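Wrist camera policy degrades as finger pads get dirty – normalize or augment?
Manipulation > Imitation learning
3 replies

Carys Parry

I'm training a behavior cloning policy on wrist camera images only, 300 demonstrations, 2 arms on a shared table. The task is handing a thin stick from one gripper to the other. Actions are end effector deltas plus gripper width. No depth, no force sensing.

Validation loss is flat and low, but closed-loop success dropped over November without any change to the checkpoint. The obvious drift is in the finger pads. They were clean black mesh when we collected most of the demonstrations and they have picked up a lot of pale residue. The pads fill a large part of every image, so I suspect the encoder has learned something from them.
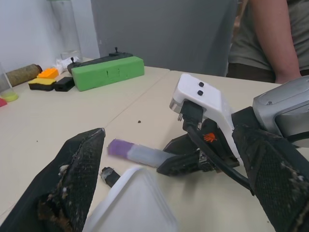
Wrist view, current pad condition. Stick held in the second gripper.

I have tried color jitter and random crops of 4 pixels. Neither changed the result. Replaying the policy on old images gives sensible actions. I would like to avoid recollecting everything. Is there a standard way to separate pad appearance from the other causes (calibration, lighting, background)?

Ieuan Jenkins

Test it before you fix it. Take a held-out set of old episodes, segment the fingers, and paste in the finger pixels from current images at matching gripper widths. Leave everything else alone. Run the frozen policy on both versions and compare predicted actions per timestep. If the pads are the cause, the error will concentrate in the approach and the last part before closure. If the two curves overlap, look elsewhere.

Do the reverse as well: old finger pixels on new backgrounds. Your table has a lot on it along the back (green foam, the sponge, the clear tube) and there is a person standing behind it. If those were not there during collection, I would rank them above the pads. A stick that thin and translucent gives the encoder very little to hold on to, so it will use whatever else correlates.

Random crops of 4 pixels do nothing for this. Use masked augmentation: replace the finger region with noise or with samples from a pad texture bank, on half of each batch. We did this on the Puvus insertion task and kept the original demonstrations. Fine-tuning took one evening. Keep the fingertip outlines visible, as the policy needs them to judge alignment.

Also check friction separately. A dirty pad may slip, and no augmentation will fix that.

Zillard

just clean the pads?

Lloyd_1067

Cleaning is worth doing, but it confounds the test if you do it first. Record a set of images with the pads as they are, then clean, then record again from the same joint positions with the lights unchanged. That gives you paired data for the comparison Ieuan describes, with no segmentation step.

Log the seed and the start pose for every rollout. Without those, a drop in success rate over a month is hard to attribute to anything.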